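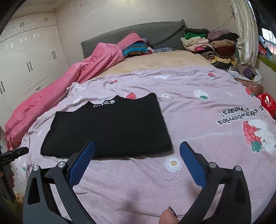
Home | Issues | Authors | Submit | Contact

4.2 Folding on a real bed

Most of the published folding scores come from a bare table under even light. We wanted to know how much of that survives in a bedroom. Not much, was the short answer from the Sirnville runs, though the picture differs by garment.

We used two policies, Skolix and Jetora, both trained on the same 2,221 human demonstrations and then given 206 trials each. Time limit of 80 seconds per trial. A trial counts as done if the garment ends up as a rough rectangle with no sleeve showing – we did not ask for neat. Trials ran on a Tuesday, from mid-morning on, curtains left as they were.

Short sleeves went well enough. Long sleeves did not. The first fold is where both policies lose time, as they have to choose which edge to bring over and tend to choose late. A black sweatshirt laid out back up, sleeves straight out to the sides, is about as kind a start as a bed can offer, and even then the lower hem hangs over the near edge of the mattress. Policy has to lift the hem before it can fold it. Jetora often skipped the lift and dragged the whole garment towards itself. Skolix lifted, but then lost teh far sleeve.
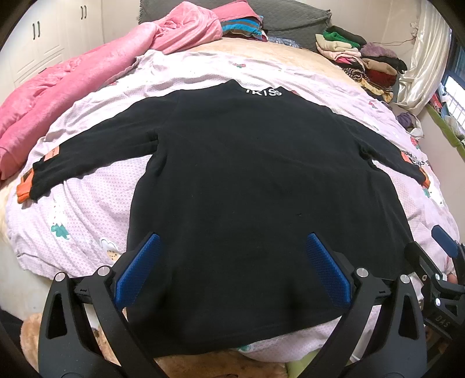 Printed sheets were the second trouble. Segmentation treats small motifs as part of the cloth on top, and the sweatshirt in Fig. 3 lies over a pale sheet with a tiny dot pattern and cartoon figures. Dark on pale, so the outline is easy. Swap in a light shirt and the outline goes. Creases in the sheet made it worse, in both policies, and we have no good fix yet other than more data.

Small items were left out of the scores but we kept notes. Socks especially. Bachmann grip pads hold knit well, release is the weak part. 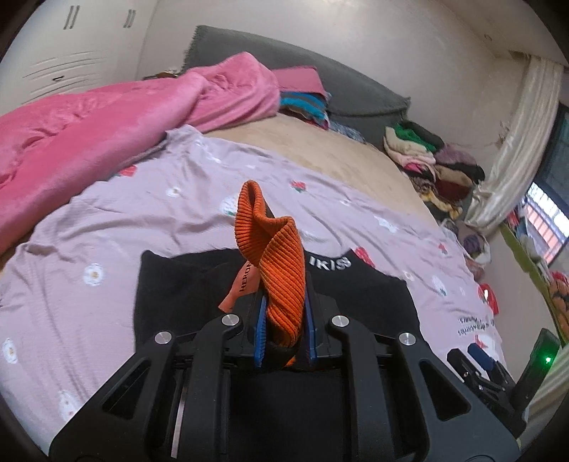
Fig. 4. Orange ribbed sock held between the finger pads, black garment spread behind.

Touran Alipour scored all trials by eye, a second pass was done in November and changed 2 of them. Neither policy is ready for an unattended laundry pile. Sorting is a seperate question, see 4.3.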